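7월, 밤 11시 넘어서

오늘은 종일 조립 셀에만 붙어 있었다. 컴퓨터 본체를 눕혀 놓고 두 팔로 부품을 꽂게 하는 그 셀 말이다. 출근하자마자 Sevim이 "오른팔 또 삐딱해" 하길래 커피도 못 마시고 바로 시작! 그리퍼 볼트부터 하나씩 조여 봤는데 2번 브래킷이 살짝 돌아가 있었다. 어쩐지 지난주부터 영점이 자꾸 밀리더라니. 다시 조이고 표시 펜으로 줄도 그어 두고, 케이스 안으로 천천히 내려 보면서 케이블에 걸리는 데가 없는지 봤다.

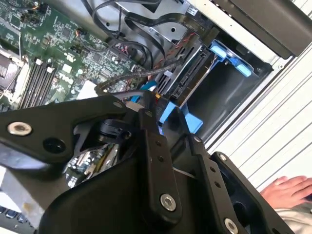 점심 먹고 나서

Cengiz 씨가 사다 준 김밥을 서서 먹고(고마워요 진짜) 지그 쪽으로 넘어갔다. 3D 프린터로 뽑은 회색 지그인데, CPU 자리랑 메모리 홈이 조금만 틀어져도 팔이 엉뚱한 데를 집는다. Ornville 쪽에서 보내 준 도면이랑 맞춰 보니 지그가 아니라 좌표가 문제였다. 괜히 지그를 풀었다 조였다 했네... 위치를 새로 가르치고 나니 로그에 찍힌 누적 사이클이 딱 1,996회. 네 번만 더 하면 2천인데 아깝다고 했더니 Sevim이 퇴근이나 하란다.
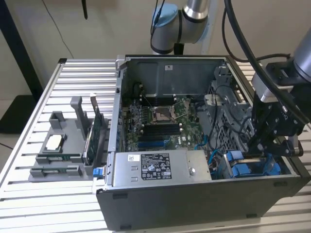
지그에 CPU랑 메모리, 확장 카드 올려놓고 좌표 다시 잡던 중

오후 내내 씨름한 건 드라이브 쪽이었다. 파란 캐리어 위로 내려갈 때 접근 각도가 너무 서 있으면 손가락이 옆을 건드린다. 그래서 각도를 조금 눕히고 하강 속도도 51퍼센트로 낮췄다. 50이면 될 걸 왜 51이냐고 Ilaria가 묻는데, 그냥 슬라이더가 거기서 멈췄다고 했다 ㅋㅋ 손목 카메라 화면을 띄워 놓고 파란 SATA 케이블을 피해 가는 경로도 새로 짰다.

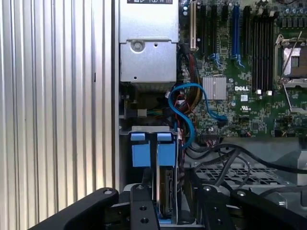 경로 파일은 옛날 것도 지우지 않고 따로 남겨 뒀다. 예전에 덮어썼다가 하루를 통째로 날린 적이 있어서 이제 그건 절대 안 한다. 내일은 왼팔 차례인데, 관절에서 나는 그 삑 소리가 베어링인지 커버인지 아직 모르겠다. Erdal 씨한테 육각 렌치 세트 돌려받는 것도 잊지 말 것. 어깨가 너무 뻐근해서 오늘은 이만 자야겠다.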